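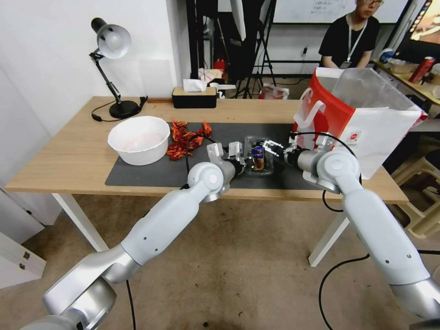

4. Clearing and repacking the worktable

4.1 Before starting

Switch off the desk lamp and let the shade cool for 5 minutes. Keep the lamp at the rear left corner of the table. Its cord must not cross the mat.

4.2 Procedure

1. Place the shopping bag upright at the right end of the table with the opening facing up.

2. Check that the small bottle is closed. Stand it upright in the clear plastic container. Do not lay the bottle on its side, even if the cap is tight.

3. Gather the dried chili peppers from the mat by hand, a few at a time. Transfer them to a dry bag and press out the air before sealing. Discard any pod with soft or dark spots.

4. Wipe the inside of the bowl with a tissue, then wash it in warm water. Residue left to dry can mark a white glaze or plastic surface.

5. Load the shopping bag in this order: container first, bowl next, peppers on top.

6. Lift the mat by two opposite edges, fold it inward, and shake seeds and fragments into the trash. Wipe the tabletop with a damp cloth and leave it for 20 minutes before replacing the mat.

CAUTION: Dried chili dust irritates the eyes and skin. Wear gloves for steps 3 and 6. Wash hands before touching the lamp switch or the tissue box.

NOTE: Carry the bag by the handle with one hand under the base. Do not load it above 3 kg.

4.3 Storage

Store peppers away from direct light at a relative humidity below 50 percent. Replace the tissue box when fewer than 20 sheets remain. Return the lid with the slot facing up.

Section 4 revised July 2019, A. Pillai, Ekthorpe. Replaces the January issue.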